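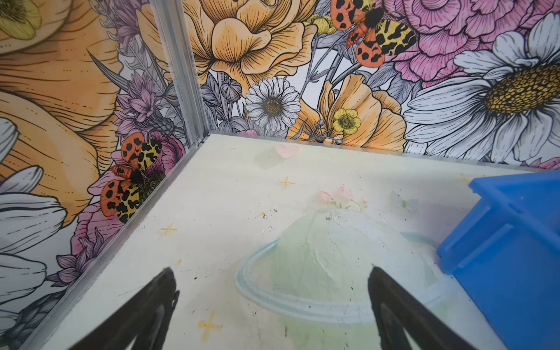
Gripper over the planet floor, blue box on the right.

Pre-run safety checklist, robot arm project
Sonent student robotics club
Checked on March 5, 2018

I've filled this in as I went round, so the comments are a bit rambly. Sorry in advance to whoever has the clipboard next!

1. Emergency stop within reach of the operator – OK
Pressed it, arm dropped out, reset it, pressed it again. The button still sits on the left of the bench, and I'd quite like it moved to the right for next term as most of us lean that way.

2. Mains lead and 24 V supply – OK
Lead is taped down along the back of the bench. The supply was at 24 on the meter. The fan is noisier than it was in February but it does spin.

3. Gripper fingers – OK, with a comment
Both black fingers are on and the screws are tight (I did them up with the short key, the long one rounds the heads off). Please have a look at the edges before every session and run a fingernail down each one with the power OFF. If you feel a crack, swap the pair.

4. Speed limit set for student use – OK
Set to 40 per cent in Pruvlow. It had been left at full, which gave me a proper fright on the first jog. Whoever changes it, please change it back and write it on the sheet!

5. Enclosure corner and rails – OK
Gave the silver corner post a good wiggle and it stayed put. The flowery walls are flat against it too – I do love those moths. No sharp ends that I could find on the rail.

6. Floor of the enclosure – needs a clean
It's scuffed and there are little dark specks, with a few bits of debris just by the top of the planet. Nothing dangerous, but it wants a wipe with a damp cloth before we do any more pick-ups. Don't use the spray, it takes the print off.

7. Blue box – OK
The rim feels smooth all the way round. It's sitting over the right end of the planet's ring, and I've written that down as the start position for the Kälin task so we all put it back in the same place.

8. Wrist camera cable – action needed
It's all right at rest, but it pulls tight when the wrist turns fully. I've added 2 cable ties and left a longer loop. Somebody else please check it, I've stared at it too long.

9. People – OK
Hair tied back, lanyards off, goggles on. One person on the controls, everyone else behind the yellow tape.

10. Log book – OK
Last run entered was 794. The page before it has no initials, so if it was you, go and sign it.

Result: fit to run at the reduced speed once 6 and 8 are signed off. Spare fingers are in the Arnulen drawer, second one down.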